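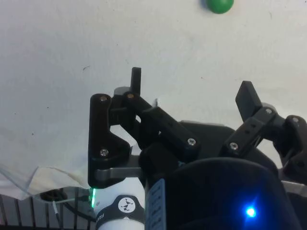
Which meetings does the Bristodthorpe council votes file cover?

Every regular meeting of the town council for one term, plus the budget workshops held in April. Closed sessions are left out, as no roll call is published for them.

Home | Data | Minutes | Maps | Contact

Updated in April by Genji Nomura

# Bristodthorpe Council Votes

The file has 2257 rows, one per member per motion. It was typed from the signed minutes and checked against the clerk's audio when a page was hard to read.

## Columns

- `motion_id`: meeting number and item number
- `ward`: 1 to 5
- `vote`: yes, no, abstain, absent
- `topic`: streets, water, zoning, budget, other
- `amended`: true if the wording changed before the vote

## Known problems

Three motions on the Balton Road sidewalk plan were voted on twice. Both votes are kept, and the second has a `b` after its number.

The Imai Park lease is listed under zoning, although the minutes put it under budget in two places.

Voice votes with no names recorded are entered as yes for all members present.

## Changes

Version 3 fixes the ward numbers for the Samidov Street rezoning. Version 2 added the `amended` column.

Send corrections with the meeting number and page. They are usually entered on Friday.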